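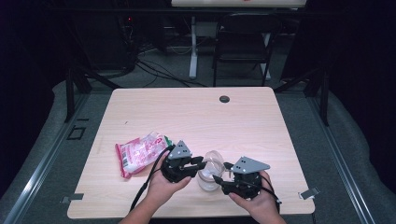
Voting in the Wundness town election: quick answers

Who can vote?
Anyone registered at a Wundness address. You need to be 18 by election day.

Missed the deadline?
Sorry, next one. Deadline was 21 days out, no exceptions, its in the charter.

Where do I go?
Rautiainen Hall if you live north of the river. Everyone else, Astineo School, side door. Parking is tight.
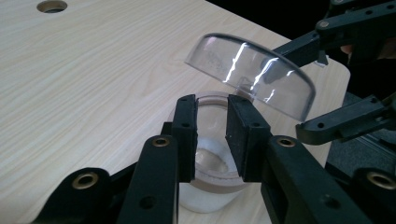 Early voting?
Yes, Sunday only, Rautiainen Hall. Bring ID.

Who's running for council?
Full list at the clerk's window. Iida Honkanen has withdrawn but her name is still on the ballot, too late to reprint. Votes for her wont count.

When are results up?
After 9 pm, on the hall door first.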